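The sergeant who runs the night desk in Flollby has a soft chair, a kettle that takes its time and, after 10 years on burglaries, plenty to say about them. We talked for most of an afternoon, and I came away with the recipe for her mother's plum cake as well.

"People think it's all broken glass," she told me, pouring. "In August we had 107 reports, and most of those folks had left a door unlocked – they'd gone out back to water the tomatoes, bless them."
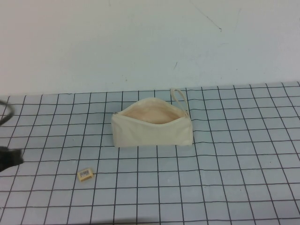 Issue 182, page 5

Her team made two arrests over the break-ins on the Dramis side of town, and both cases are still before the court, so she was careful there. She was much happier talking about the neighbors who called in.

"One lady stayed on the line with us for the longest time, whispering," she said. "I sent her a card afterward, and she sent me one back!"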